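Right, thread time! Spent my evening with the new river clean-up plan for Clornden, all 366 pages of it, and I'm so pleased it exists that I'm going to go on a bit.

First thing: it gives the water meadows back to the river. Proper flooding, every winter, on land that's been drained since my gran's day. I cheered at my desk!

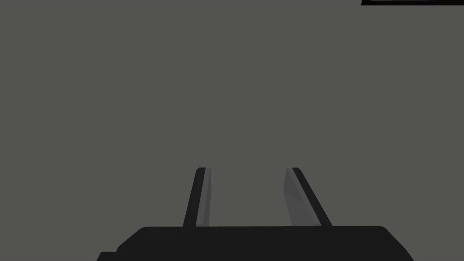 Ignacio Marín
2021-04-29

Next bit. Every farm along the bank gets 12 years of steady payments for leaving a wide strip unploughed (the old scheme paid for four, and then people ploughed it all up again).

Holano tried something close to this upstream and the kingfishers came back. Kingfishers!!

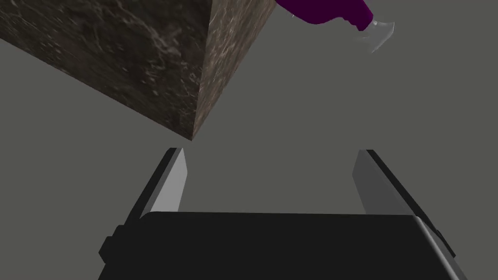 Dark veined face, speckled brown face, one corner down.

My one grumble is the money. The plan talks beautifully about living with nature, then leaves the sewage works at Flukholm until last. Fix the pipes first, please.

Grigore Sârbu asked whether the council will stick to it after the election. Fair question. The targets are in the bylaws this time, so dropping them would need a public vote.

Comments are open until September and the form takes 30 minutes. Do fill it in, even if you only write about ducks.

Off to read the appendix on eels now.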